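Lokero Recipe Cards

Lokero is a set of 787 home cooking recipes typed up from handwritten cards. It was put together for people who write meal planners and shopping list tools.

What's in it

Each recipe has a title, a serving count, an ingredient list and steps. 444 of them also have a cooking time. The rest leave that field blank.
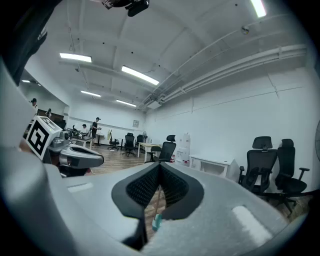

Files are split into 14 folders by type of dish. Soups and stews share a folder. Bread is separate from cakes.

Format

Plain text, UTF-8, one recipe per file. Amounts are kept as written on the card, so "a knob of butter" stays that way. Spelling was fixed only in titles.

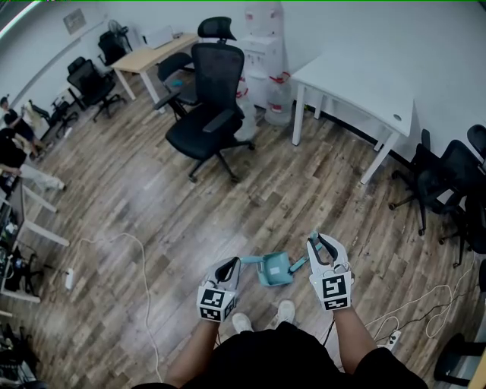
Known problems

Four recipes in the pickles folder have no serving count. Oven settings mix Fahrenheit and gas marks. Some cards from the Viller set repeat ones in the Raju set with small changes, and both copies were kept.

License

Free to use with credit to Lokero. The next update is planned for June.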